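# Chapter 4: Planning a Home-Built Floor Rover

The projects in this part of the book are meant to be built at a kitchen table or in a shared workshop, with hand tools and a modest supply of parts. The first of them is the Drivmont, a two-wheeled rover designed by Spyros Gavalas for members of the Beltthorpe workshop. Its base plate is 300 mm long, and the finished machine stands 80 mm high.

Before any metal is cut, the builder should decide where the rover will travel. A floor plan drawn to scale is useful, but a simulated room allows the steering program to be tested while the parts are still on order.
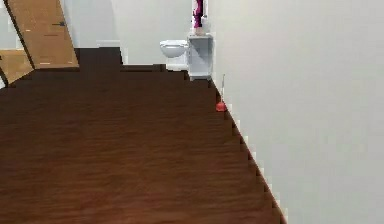 Steering programs for small rovers are usually written in two layers. The lower layer holds a steady speed; the upper layer decides when to turn. In a bathroom model, the upper layer has several kinds of obstacle to consider. The baseboard gives it a long, step-like edge to follow, while the plunger standing against the right-hand wall interrupts that edge -- a simple wall-following routine must be able to steer around it and find the wall again. The open door raises a separate question, namely whether the rover may pass onto the lighter floor of the adjacent room.

Readers will write the lower layer in Section 4.1 and the upper layer in Section 4.2. Wheel mounting is treated in Section 4.3, and the full parts list appears on page 309.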